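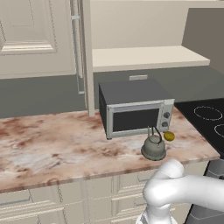
Jandcombe short-track results – README

2 min read

Print | E-mail

Lap and finish data for the Virlow late model series, first-year drivers only. 254 rows in results.csv, one per driver per race. 47 drivers. Veterans are in the other repo, dont merge the two, the driver ids clash.

Columns
- driver_id
- race_no
- start, finish – grid spot and final spot
- laps_done
- dnf – y/n, blank means the sheet didn't say

Source: paper timing sheets, typed in by Higinio Orozco and me. Barrera sheets are the bad ones. Carbon copies, half the sevens look like ones. Checked what I could against the Sunday night standings.

Known problems
- 35 rows with no start position. Left blank, not zero
- Batura feature was cut from 144 laps for rain, so laps_done looks low for everybody
- two drivers swapped cars in May. ids follow the driver, not the car
- heat races missing completely. Might add them latter

Do not use finish for points. Series docked people after the fact and I haven't got those rulings.

Loading: plain CSV, UTF-8, comma. Nothing fancy. Excel will try to turn race_no into dates – import it as text.

Fixes welcome, send the row and a scan of the sheet.

Related
Virlow veterans results
Barrera track notes
Batura qualifying times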